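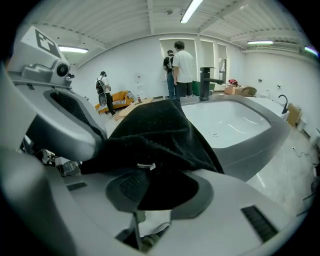 Bathroom showroom nearly ready, and we finally get to talk about towels

April 24, 2021

If you've walked past our Burnevcombe building lately you'll know the bath displays have been going in, and I am so happy with how the place is coming together! The freestanding tub has its spot, the black faucets are up, and there's a sofa with a patterned cushion for anyone who wants to sit down and argue about tile (please do, it's what it's for).

What I really want to write about, though, is black cloths. Pylyp Kobzar talked me into them last September, when we were still in the old Tesport unit, and I've turned into a bit of a bore on the subject. A white towel on a white tub disappears. A black one looks as if somebody chose it, and next to a black faucet it's just gorgeous.

They do show lint, so wash them on their own the first couple of times, skip the fabric softener, and shake them out hard before they go on the line. Ours get a cool wash and no dryer.

Folding matters more than I used to think, too. Lay the cloth over the edge of the counter beside the sink, let the lower half hang, and bring the top edge over toward you before you do anything with the sides. Smooth it out as you go. The hanging weight does half the work and you don't need a big table.

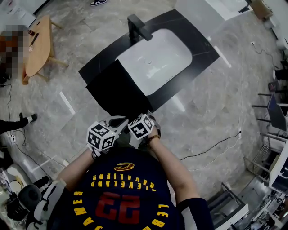

Dark stone is a nice surface for it, by the way, as long as you wipe it first. Soap spots and toothpaste will find a black cloth every single time. Pylyp folds in thirds and I fold in half and then half again, and we've agreed to leave each other's piles alone.

We have 39 of the Saxena cloths set aside for newsletter readers, and you can pick up 2 per household when we open. Bring a photo of your own bathroom if you'd like color advice, even a bad one! The Kastimus sample cards should be out by then as well, all 70 shades, and I've already got my eye on a muddy green for the wall at home.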